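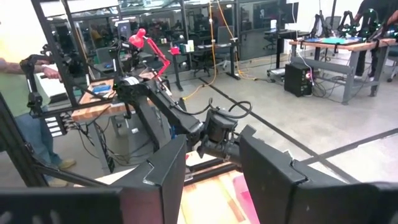 A pink object on the wooden tabletop.

Help wanted: one part-time framer and general shop hand in Stiltham

By the Makari Frames owner
December 2023
15 comments | 552 shares

Hi all! I own Makari Frames, the little picture framing shop on Gurden Street (across from the bakery, next to the place that used to be the shoe repair), and I'm finally ready to admit I need another pair of hands. I've been running this place with one part-timer and she's moving up to full-time school in the new year, so her spot is open.

What would you do all day? Mostly cut mats, clean glass, join frames and help people at the counter who have a rolled-up poster under one arm and no idea what they want. That last bit is my favorite part of the job and I hope it'll be yours. People bring in everything: baby shoes, concert tickets, a grandfather's medals, puzzles they glued together over the summer. I had a wedding napkin in October that took me most of an afternoon, and I loved every minute of it.

You don't need framing experience. I'll teach you the mat cutter, the joiner and the order software (which is old and a bit grumpy, sorry). What I can't really teach is patience with a tape measure, so if you're the kind of person who eyeballs things and hopes, this may drive both of us nuts.

You should be okay lifting a large mirror with someone on the other end, standing for most of a shift, and doing fractions in your head or on scrap paper. We keep plenty of scrap paper. Decent handwriting helps too, because the work tickets are still done by hand and I have to be able to read them!

Hours are 10 to 4, four days a week, and one of those days will be on the weekend. We trade off on which one. Pay is $18 an hour for the first 2 months, then we sit down and talk about a raise. You get paid lunch and your own framing at cost, and I mean that, bring in all your stuff. My last helper framed her whole apartment.

One more thing on the schedule. We do the frames for the Solís print fair every spring, and that means about 470 small frames, all the same size, all due at once. It's a long few weeks. There's extra pay for the extra hours and I buy dinner on the late nights, but please don't apply if you already know you'll be away for most of March. I've done it short-handed before and I don't want to do it again.

Parking behind the shop is free. The bus stops at the corner. The shop is up two steps from the street and the workroom is on the same floor, with a portable ramp I can put out, so if you've got questions about getting in and around, just ask me.

To apply, drop a note through the door or come by in the afternoon, when it's usually slower. Tell me a little about yourself, any work you've done with your hands (paid or not, quilting and fixing bikes both count) and when you could start. A resume is fine but I don't need one. I'd be happier with a few lines about something you made and what went wrong with it.

I'll ask a few people in for a paid trial shift, where you'll cut a couple of mats with me and see if you like it. I'd like somebody settled in by the middle of January. Everyone who writes will hear back from me either way, it just might take me a week or so with all the holiday orders piled up on the counter!

552 shares | Leave a comment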